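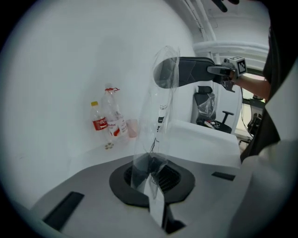

Blog > Days > Clearing up

28/08/2023

Quick one, writing this standing up, train to Brumisska in a bit and the bag isn't packed.

So the counter. I said in January I'd keep it clear and then I let it fill up with the usual. Bottles with a bit left in the bottom. A cup. Plastic bags, always bags. It's a white counter so everything shows, every crumb, every ring from a glass, and it still fills up. The old one in the Morais flat was brown and speckly and you could lose a whole sandwich on it. Miss that counter.

Started with the bags. I keep the clear ones, they're good for cables and screws and for wrapping shoes. Kept too many. The rule now is if it has a hole or it smells of anything it goes. Smell test took forever. One had clearly held onions at some point and I'd folded it up and put it away like a treasure. Why.

Also learned you can't sort bags by stuffing them in another bag. You just get a bigger bag. Pull each one up by the top, give it a shake, look through it. Thin ones go in recycling at the supermarket, my building won't take them. Thicker ones get a strip of paper inside with a word on it so I know what it was for (cables, feet for the shelf, "misc", there is always a misc).

Then bottles. The Coke with a mouthful at the bottom, why do I do this. It's never going to get drunk. Tip it out, rinse, cap back on, out the door. I've got a crate by the stairs for them and when it's full I walk it down to the machine at Orkura, which pays you back in coupons, and then I lose the coupons. Found one under the fruit bowl from spring. Expired. Of course.

Valentin Courtois came by for the second half. He's much better at this than me, he doesn't stop to read old receipts. I read all of them. Paid 35 for a lamp I don't own any more! He was putting things in piles before I'd even agreed what the piles were. Keep, go, ask. I said ask was cheating. He said ask was the only honest pile. We argued about a corkscrew for longer than the corkscrew deserved.

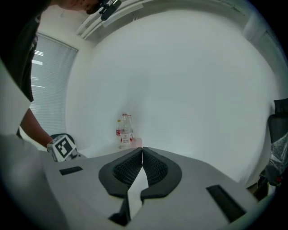
Black sleeve, small white cube, one hand busy.

The small stuff is what eats the afternoon. Big things you either want or you don't. But a dead battery, a lid, three keys that open nothing, a single chopstick. Each one wants its own little decision and by the end I was just saying yes to everything. Had to go back through the keep pile after coffee and half of it went out. The chopstick stayed, I use it to stir paint.

What worked, for next time, mostly so I remember:

Take everything off first. All of it. I always try to clean around things and then there's a clean bit and a dirty bit with a line between them and it looks worse then before.

Set a timer. 30 minutes and then stop and drink something. I did not stop, and got grumpy, and V got fed biscuits in place of lunch. Sorry V.

Warm water and a drop of dish soap. I'd been buying a spray that smells of fake lemon and the soap does the same job. Old toothbrush for any narrow gaps where crumbs go to live. Dry it with a proper towel after or you get streaks, on white you really see the streaks.

Don't put the fruit bowl back straight away. Leave it bare for a night. I liked it so much that the fruit bowl now lives on top of the fridge, where I'll forget it and it'll be all flies by the weekend but whatever.

Paper is still a mess. There's a box of it, manuals mostly, the one for the Moto phone I had two phones ago, warranty cards nobody filled in. I put the box under the desk. Not sorted, moved. I know the difference.

Somebody in the comments last time asked if I use one of those apps where you photograph everything you own. Tried it. Got as far as the cutlery and gave up, some guy on there had logged 1,181 things and was proud of it. Good for him. I'd rather have the empty drawer. And no, I'm not buying the matching jars either, the ones I liked are silly money and I have jam jars.

Ok need to find my charger, which I have almost certainly put in a clear bag with a strip of paper in it. Probaly misc.

Back next week, will answer the bread questions then.

Filed in: At home, Throwing things out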